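Rungnapa Rojanasak
11 March 2023

1/ Putting the winter things away. Hats and scarves are done, so it's the grey mittens next. I got them in January and they've had plenty of wear. 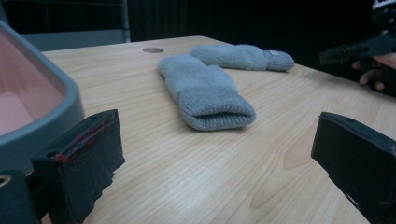
2/ The wool is quite fuzzy so I don't put them in the machine. Cool water in the sink, a bit of wool wash, soak for 5 minutes. No wringing - press them in a towel.

3/ Then flat on a table, away from the radiator. I leave a gap between the two and pull the thumbs out to the side.
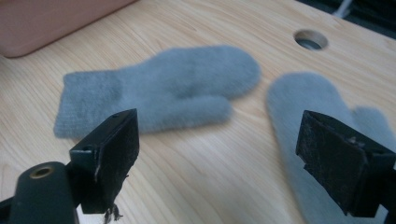
Both mittens flat, thumbs out.

4/ Vernon Wong asked if I fold the cuffs. Sometimes - the front one here is folded or rolled. One has a small label on it and I've never bothered to unpick it.

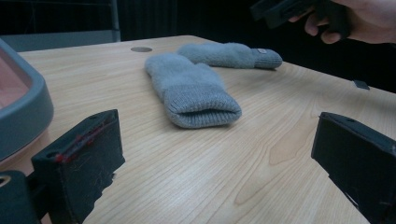

5/ They go in a cotton bag with a cedar block, top shelf of the hall cupboard. Gloves tomorrow.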